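Home | Syllabus | Handouts | Readings | Contact

Setting a Seasonal Table, handout 3
Monday, September 23, 2024

The Stokard catalog claims a table "tells guests the season before they sit down." I doubt it. Most guests look for a chair. Read the Wallin chapter anyway, pages 364 on, and mark every claim you could test at home. 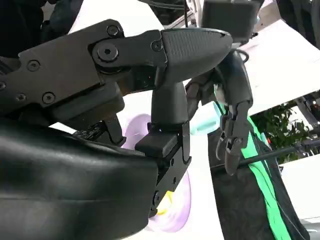 Fig. 1. Lavender disc with a paler rim.

Color first. Wallin says fall means orange and brown, full stop, and gives no source. Try purple before you believe it.
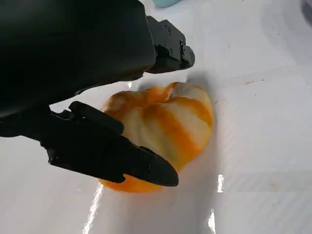
Stiltport sells its fall decorations by the box and calls every one of them a centerpiece. Check the shape before you agree. A squashed, lumpy thing in cream and orange streaks may look fine alone on glossy white and still get lost among glasses. Same test for anything from Tistard.

Now spacing. The usual advice is to fill the middle. I have yet to see an argument for it.

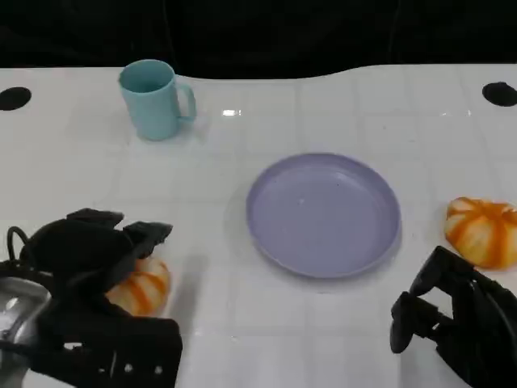
Everyday pieces get left out of these books, and I think that is snobbery. A light teal mug beside a lavender plate does more for two striped pumpkins than a $200 runner would. Whether it says "November" to anyone is a separate question. Bring one plain plate and one mug next week.

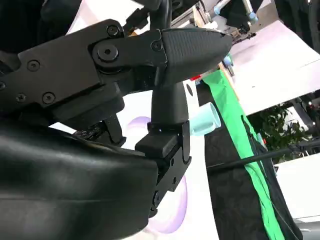
Mieke Peeters objects that guests do notice color, they just don't mention it, and that I should ask them after dessert. Fine. Ask yours, and write down the exact words.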